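4.2 Sorting and folding mixed garments at the work table

This section covers the preparation of soft items before they go into the Drarkitz drawer inserts. Read section 4.1 first if the inserts have not yet been fitted.

Before you start

Clear a flat surface near a window. Daylight makes it easier to tell black from navy. Move cups, pens and chargers out of reach of loose sleeves.

1. Empty the bag or basket onto the surface. Do not shake items out over electrical equipment.

2. Separate light fabrics from dark ones. Dark knitwear sheds fibres, and these show on pale cloth.

3. Check each item for open zips, hooks and pins. Close them before folding.

4. Lay the largest light item flat and smooth it from the centre outwards. Long diagonal creases usually mean that the cloth has been picked up by one corner. Lift it by two corners and lay it down again.

CAUTION: Do not pull knitted items by the rim or cuff. Ribbing that has been stretched will not sit level in the insert.

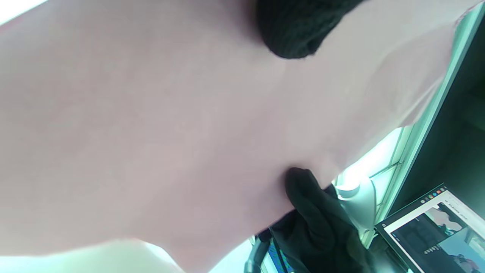 5. Take out any small item that has become wrapped in a larger one. Open the larger piece fully — do not tug the small one through the folds.

6. Fold smooth fabrics in half lengthways, then into three. Press out trapped air with the flat of the hand.

7. Roll knitwear loosely from the hem. A firm roll leaves marks across the chest.

8. Place folded items in the insert with the closed edge facing up. The Erkico insert (part 1758) is 14 cm deep and should not be filled above the rim.

Note: Cloth left over the back or arm of a chair will take up a new crease. If work is interrupted, leave the item flat on the table.

Note: Owners of the older Seso insert should leave out step 8 and follow the loading diagram in Appendix B.

Storage limits

Maximum load per drawer: 50 items of light clothing, or 3 kg, whichever is reached first. Heavy knitwear belongs in the bottom drawer. Cortés dividers may be used in any drawer except the top one, where they catch on the runner.

Section revised 3 May 2026, K. Marchal. Replaces the October issue.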